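March, teleop notes, simulator bench

Second pass through the demo set Fanni recorded for the rod task. I'm still not convinced we should train on it. The pitch from Merovska was that driving the arm remotely in the simulator gets us the same thing as hand guiding, minus the sore shoulders. I drove it myself for two sessions this morning and my demos are worse than the ones I did by hand last fall. With no feel for contact I creep the last stretch, stop, correct, creep again. A policy will learn the creeping.

There are 343 demos in the folder. Howard wants 4000 before he looks at a curve. I'd take fewer and throw out everything with a long pause in it. 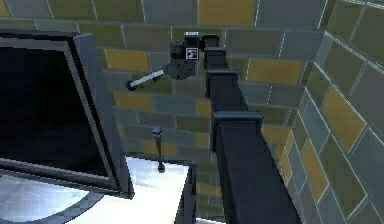 Sim view, rod in gripper, upright post at the back of the table. Marker on wrist facing viewer.

Things that bother me:

The depth cue is poor from this viewpoint. The rod tip and the post are easy to misjudge, and I kept rotating the view mid-demo to check. The policy won't get to do that. Either lock the view for the operator or log the view changes, and I vote lock.

Wall tiles. Fanni says the mixed yellow and olive is there so the texture gets randomized later. Fine, but is it switched on in these runs? I opened 2 episodes and the wall looked identical in both. Ask her.

Drineo controller drops commands when I reverse direction fast. Could be my hand. Have Howard try it before I file anything.

Not touching the training config until the pause filter is in. Fanni thinks the filter will cut too much. Maybe. Run it on a copy and count what's left.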